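3.2 Surface texture and the handling of irregular stone

The descriptions collected in the first part of the study show that visitors to small geological museums speak about rocks mostly through their surface. Of the 174 visitors who took part at the Ranach site in June, most began with the relief of the specimen, and only later came to its color or weight. Words such as "wrinkled", "folded" and "burnt" were much more frequent than the words which the museum labels use. This agrees with our earlier pilot in Hepburn, where the labels were longer but were read less.

We coded 872 written remarks in total. A remark was counted under texture when it named a form that could in principle be felt with the hand, for instance a ridge, a hollow or a sharp border. It was counted under color when it named only a shade or a change of shade. Remarks that combined both were given to both groups, and for this reason the totals in the table of Section 3.1 are higher than the number of remarks. Two coders worked separately and discussed the cases on which they did not agree. The most difficult cases were metaphors. "Like old bread" was finally placed under texture, while "like coal" was left undecided and excluded.

Relief becomes readable mainly through the light on the raised parts. In Figure 2, narrow gray highlights follow many of the creases of a dark, rock-like object, and the hollows between them stay dark.

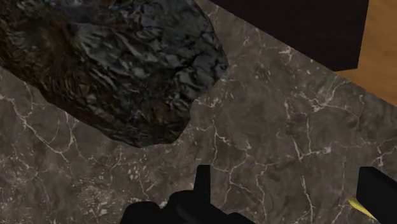 Figure 2. Rendered view of a dark, rock-like form with crumpled relief on a brown-gray marble surface.

Stovard objected, in a written comment on our first draft, that visitors may call a stone wrinkled simply when the lamp stands low, and that the same specimen under a ceiling light would be called smooth by many of them. We consider this objection serious. The lamps at Ranach were fixed at one height during the whole period, so our data cannot separate the effect of the stone from the effect of the lighting.

A partial answer comes from the touch table, where 58 of the visitors handled the specimens before they wrote. Their remarks contain the same texture words in a similar order of frequency, but they add words for temperature and for edges. The word "burnt" almost disappears in this group. It seems that this word depends on seeing, and that the hand does not confirm it.

For the labels prepared under the Prondix project we therefore suggest to open with one plain sentence on relief, and to place the mineral name after it. The effect of this order on reading time is examined in Section 3.3.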